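Workshop tips: keeping a small gripper arm happy

I run a Lillik tabletop arm at home, mostly in the evenings, and after 2203 pick-and-place cycles I have opinions about cleaning it!

Wipe the fingers before you calibrate, every time. A crumb between them shifts the zero and you'll chase it all night (ask me how I know). I use a damp cotton cloth, then a dry one. No solvent, it made my first pair sticky.

Every 600 cycles I snug the finger screws by hand, a quarter turn at most, and put one tiny dab of Tonora grease on the slide. Wipe off whatever squeezes out.

For zeroing, I close the fingers at 50 percent speed and look at the seam from the wrist camera. You want the same thin line all the way up. If it's wider at one side, loosen, nudge, close again.
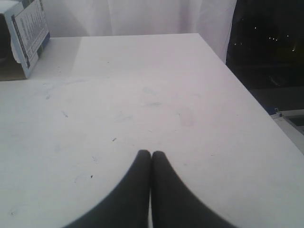

Fingers closed, with just a thin pale seam between them.

Marker smudges on a white tabletop come up with baking soda paste, by the way. Go easy, let it sit while you make tea, and rinse the cloth twice.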